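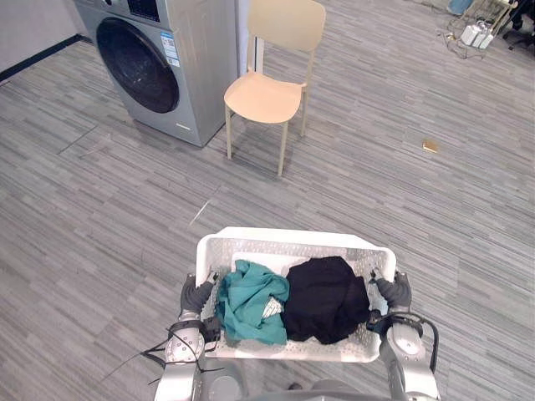 From: Touran Sharifi
To: gripper-users list
Date: Friday, September 17, 2021
Subject: Re: Fingers for cloth?

Mahtab Dehghan wrote:
> We're stuck with the Moradi parallel jaws on laundry. Fine on
> rigid parts, hopeless on T-shirts. Has anyone tried the
> Flerkent fingers on a real washer?

Yes, and I love them! We ran 200 picks with each set. The Flerkents dropped 4 garments, the Moradis 20. Basket rims are easy for the Flerkents too, one hand on each side.
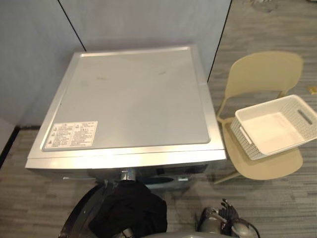 The washer door is still the hard part. Black cloth against a black gasket gives the head camera very little to go on, so we switch to the wrist view (on the Timidden controller) for the last stretch — much better, if a bit soft up close.

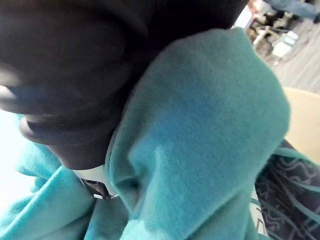

Wrist camera, teal knit at close range

Happy to send you our grip force settings, Mahtab. Which wrist mounts do you have?

Touran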